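I spent June fighting with a planner. Ledico, our table-setting software, kept choosing paths that swung way too wide — 968 lines of cost function, and one bad sign in the middle.

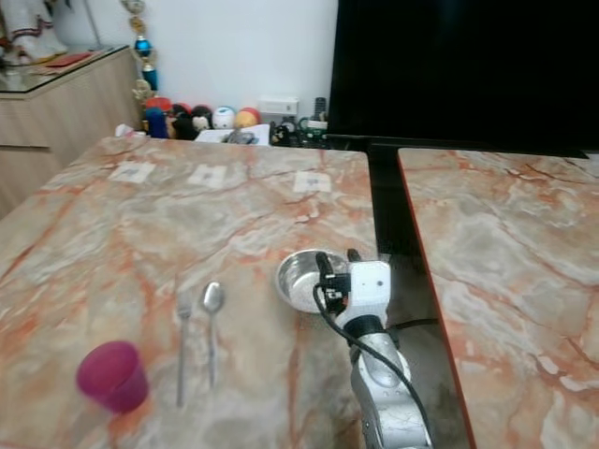
Cup, fork, spoon and bowl, with the arm at the right.

Fixing the sign got us from 65 to 80 percent on bowls. Shiny metal is still awful for depth, so I now throw out any point the wrist view disagrees with. 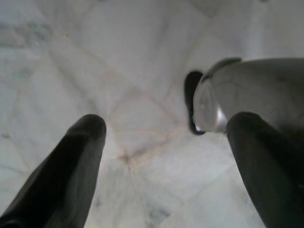 Umesh Rathore thinks I filter too much, and that the grasp scorer should see the noisy points and learn to live with them. Fair! We argued until 11 p.m.

So I tried it his way, with the filter down at half strength.

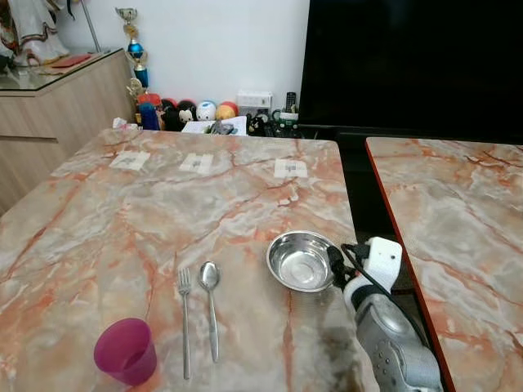
The scorer got slower but less jumpy, and I kept it. Replanning was next on my list. 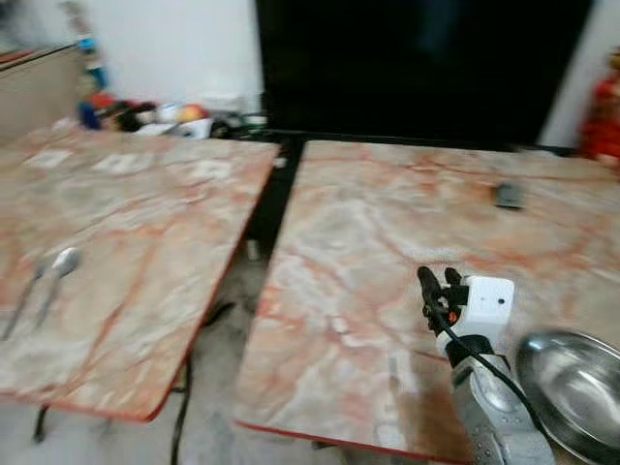 I cap it at 80 milliseconds now, and if time runs out the arm just keeps its old path.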